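Procurement and Equipment Planning Officer (Robotics)
Assunção Centre for Equipment Reuse
Full time, fixed term. Reference 214.

The Centre wishes to appoint an officer to plan and manage the purchase of equipment for its robotic workstations. The post sits within the Juvbridge programme, which is concerned with the handling of parts in used desktop computers.

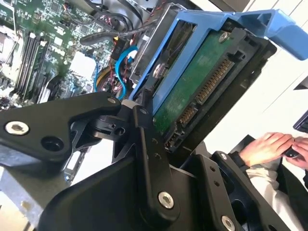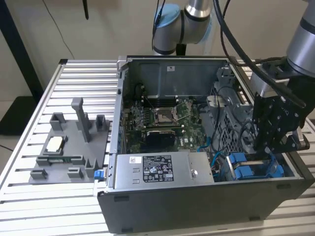
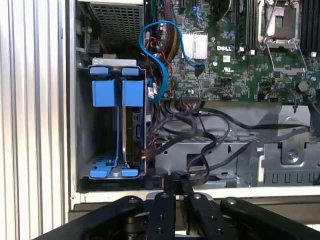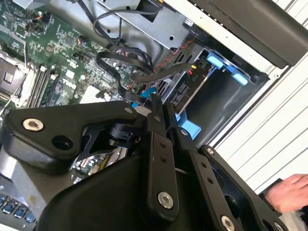
Juvbridge programme: robotic grippers at open desktop computers.

The programme intends to add to its present workstations over the coming financial year. The officer will prepare the equipment budget, obtain quotations and keep the replacement schedule for arms, grippers, cameras and printed fixtures. The parts register, which holds 2,251 entries, will also pass to the officer.

Main duties

Draw up a costed equipment plan for approval each September.
Compare offers for purchase, lease and servicing, and report on them in writing.
Agree delivery dates and spares with suppliers, including Totutis and Flukik.
Maintain a stock of donor computers, at present more than 300 machines, for use at the workstations.
Attend the programme's planning meeting every Wednesday.

Applicants should have experience of buying technical equipment in a public or charitable body and should be able to read a mechanical drawing. Knowledge of robot programming is not required. Familiarity with the inside of a desktop computer would be an advantage, as orders for drive carriers, memory and cables are placed by this office.

The post reports to Glenys Morgan, Head of Resources. Questions about the technical work may be put to Genowefa Czerwiński at the Juvbridge workshop.

To apply, please send a curriculum vitae and a statement of no more than 600 words describing an equipment purchase for which you were responsible. Applications should quote the reference above and be addressed to the Resources Office. Candidates called for interview will be shown the workshop on the same day.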